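Home Buying Renting Money Search this site Go

The Second Look at Katene Street

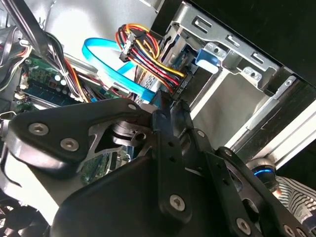
Seon-mi Ham had saved for a deposit since college, and in February she put in an offer on a two-bedroom house in Vovstead. The seller wanted a quick closing. Her agent, Angus Merrick, told her to pay for a second inspection anyway. It found a cracked drain under the kitchen, and the price came down by $4,000. She moved in 40 days later.

Comments (2)

Otakar Říha: Who paid for the drain?

Corey Te Moana: We skipped ours and regret it.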